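The Plush Pantry
Soft food from the Parri shelves, Pornilthorpe
Page updated 01/11/2020

Welcome to the pantry! Everything in this gallery is food, and all of it can be squeezed. I've been collecting plush groceries since my sister handed me a stuffed lemon on a long bus ride, and the collection has now passed 100 pieces and taken over the back bedroom, the top of the piano and a good part of the hall closet. I've put a favorite group on this page with a few words on each, mostly about the stitching, which is what I get excited about. If you sew, I hope you'll find something to borrow. If you don't, come for the pancakes.

A quick word on how I sort them. Fruit and vegetables live together, baked goods get the wide shelf (they slump if you stack them), and anything that would come in a bottle, jar or can in real life goes on what I call the condiment shelf. That last group is the smallest and I love it the most.

FRUIT AND VEGETABLES

The lemon. Where it all started. The yellow has gone a little pale on one side from years on a windowsill, and the tip has been restuffed twice. Still has a perfect little nub at the end.

Pea pod with three peas. The peas come out! They're held in with a snap at each end of the pod, and one of them has a face while the other two don't. I've had long conversations about why.

Carrot, extra long. Made from a ribbed corduroy, with the ribs running around the carrot so that it really looks like something pulled out of the ground. The greens on top are yarn loops, and a cat got to them before I did.

The big radish. This one came from the July swap at Clultevdale, where I traded two doughnuts for it and felt like I'd robbed somebody. The pink fades to white at the root, and it's done with two fabrics and a very patient zigzag stitch where they meet.

Avocado half. Velvety inside, pebbly outside, and the pit is weighted so it sits flat. I use it as a bookend. It's good for paperbacks only.

BAKED GOODS

Short stack of pancakes. Four pancakes, a felt pat of butter and a syrup drip that goes all the way down one side. Each pancake is separate, with a ring of hook-and-loop tape in the middle, so kids who visit spend most of an afternoon taking it apart and putting it back in the wrong order.

Cinnamon roll. One long tube, coiled and hand stitched. I tried to copy it once and ended up with something closer to a snail, which I kept, and which now lives next to it.

Sourdough loaf by Totason. I own a few Totason pieces and this is the best of them. The scoring on top is done with raised cream-colored cord, and the crust shades from tan to a really dark brown underneath. It weighs more than you expect when you pick it up.

Pretzel. The salt is tiny white French knots. I gave up counting them, but somebody sat and made every one of those by hand and I think about that person a lot.

Slice of cherry pie. Lattice top, red satin filling poking through. The satin snags if you so much as look at it, so this one stays on the high shelf.

THE CONDIMENT SHELF

On to the good stuff. Bottles and jars are tough to make in plush, and I've got so much respect for anyone who tries. A loaf of bread can be lumpy and still look like bread, but a bottle needs a neck and shoulders, and then you've got to put a label on something that's curved and squashy. Print it and it can crack. Glue on felt and the corners lift. My favorites all have stitched labels, and the ketchup is the one I always hand to people first, fuzzy red all over with the Heinz name, the word tomato and even the year 1869 embroidered on the front.

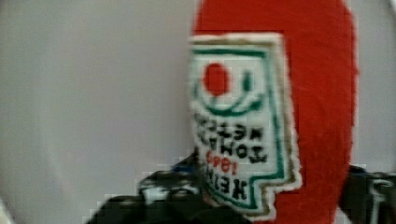 What makes a stitched label work so well is that it has a bit of thickness to it. Run your thumb across and you can feel where the letters start. A good one also moves with the toy when you squash it and comes back smooth, and it gives the maker a chance to play around with borders, which is where a lot of the personality gets in.

Ketchup, continued. I could go on about this label all day. It has the notched keystone outline, a thin green border with a narrow tan or gold edging outside it, and a fuzzy white rim before you get to the red. The tomato is just a plain red circle with a green vine looping under it like a smile. So simple, and your brain says tomato right away! The lettering is black and the year is in smaller red numbers. I'm a sucker for small numbers done well in thread.

Mustard. A homemade one, from a pattern I drew on the back of an envelope. The yellow fleece was left over from a duck costume. I got the nozzle right on the fourth try by putting a rolled strip of craft foam inside it, and I'd suggest the same to anyone fighting with a floppy spout.

Jar of pickles. Clear vinyl jar, plush pickles, green felt lid. You can take the pickles out, though getting them all back in is a project.

Strawberry jam. The gingham lid cover is a real scrap of napkin. There's a seed pattern on the berries on the label that's done in single yellow stitches, and I only noticed last winter that they all slant the same way.

Honey bear. Round tummy, very calm expression. He's the most borrowed piece I own and has been to two kindergarten classes and a dentist's waiting room.

Can of soup. The only cylinder on the shelf that stands up by itself. It has a cardboard disk in the bottom, so surface washing only.

BREAKFAST TRAY

Fried egg. Flat as a coaster, and I've caught guests using it as one.

Bacon, two strips. Wavy thanks to a pipe cleaner along each edge. Watch the ends with little kids around, as the wire can work its way out.

Carton of milk. Embroidered cow, embroidered grass and a spout that opens. The cow has eyelashes.

Toast with a bite out of it. Bought for 75 cents at a yard sale, the best money I've ever spent.

LOOKING AFTER THEM

I get asked about cleaning more than anything else, so here are my habits. Fuzzy fabrics get a soft baby brush once a month, always in the direction the pile wants to go. For a spot, I use cool water with a drop of dish soap on a white washcloth, and I dab, then leave the toy on a towel by an open window overnight. Embroidered patches I leave alone apart from the brush. If a piece has gone flat, I open about two inches of a back seam, tease the old stuffing apart with my fingers and add a little new stuffing at a time. Go slower than you think you need to with a bottle shape, and fill the neck first. Once the body is full you'll never get anything up there.

I rotate the shelves so that the same pieces don't always get the sun. Roughly 40 of them are out at any time and the rest rest in cotton pillowcases with the tops folded over. Plastic bags make them smell like plastic bags.

SWAPS AND WANTS

There are 30 doubles in the swap box right now, mostly doughnuts, a lot of bananas, and one very handsome eggplant I'm only half willing to part with. I'm looking for a bottle of hot sauce with a stitched label, any kind of cheese with real holes that go all the way through, and the Totason baguette if anyone has one with the paper sleeve still on. Condition doesn't bother me. I like mending, and a popped seam is a nice evening's work.

If you've made plush food yourself I'd love to see it, especially bottles! Tell me what you did about the neck.

Eifion Parri
Pornilthorpe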